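Trundcombe Pipeline – Project Report, Software Part
Luana Mendonça
2021-10-08

1. What I was supposed to do

Write the software between the hand-held gripper recordings and the policy training code. Basically three pieces: time sync, gripper pose from the marker cubes, and cutting the long recordings into usable episodes. The training code (Kalport) was already there and I did not touch it except for the loader.

2. Time sync

Each gripper writes its own video and its own clock. Clocks drift. First version just matched file start times, which was bad. Second version uses a sync pulse at the start and end of a session and stretches linearly between them. Good enough for everything except very long sessions, where the drift is not linear and I would need a pulse in the middle too. Not done yet.

Worst case I measured was 61 ms off at the end of a session, before the fix. After it we're inside 2 frames.

The gripper view is the one the policy trains on, so all other streams get resampled to it and not the other way round. 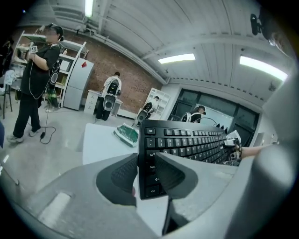
Fig. 1. Gripper view, fingers on the keyboard near the Esc end.

3. Pose from markers

The head camera sees the marker cubes and I solve for pose per cube, then smooth. Any face that is visible gets used, if there are two faces I solve them together. Single-face solves flip sometimes (the usual ambiguity) so there is a check against the last good pose, and if the jump is too big the frame is marked as missing. Gaps shorter than 40 frames get interpolated, longer ones split the episode.

Left/right assignment was a pain. Both cubes look alike to the detector until the ID is read, and my first config had two IDs swapped. Lost most of a week in February on that, every left hand trajectory was the right hand's. There is now a startup test for it.

Other peoples markers also get picked up. The filter is simple – distance from the head camera, then an ID whitelist per operator. 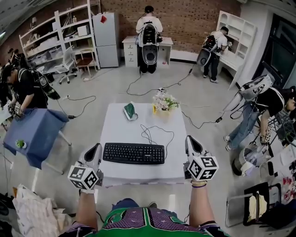

The episode cutter (module name Leite) went through three rewrites. It started as a plain threshold on finger opening, and that cut in the middle of regrasps. Now it looks at finger opening plus hand speed plus distance between the two grippers. The two-handed keyboard task is the main test case for the last one, with the keyboard lying crosswise between the grippers on the white table and a marker cube on each. It also showed me the whitelist has to run before the cutter, with other operators working in the same room and their cubes in view too.

4. Tooling

Small viewer called Sullness, plays both views side by side and draws the pose axes on top. Slow to load over 2000 frames becuase it decodes everything up front. Should be lazy. Still the most used thing I wrote.

5. Open points

- mid-session sync pulse
- lazy decode in the viewer
- cutter thresholds are hand tuned, move them to the config file
- unit tests for pose smoothing, there are none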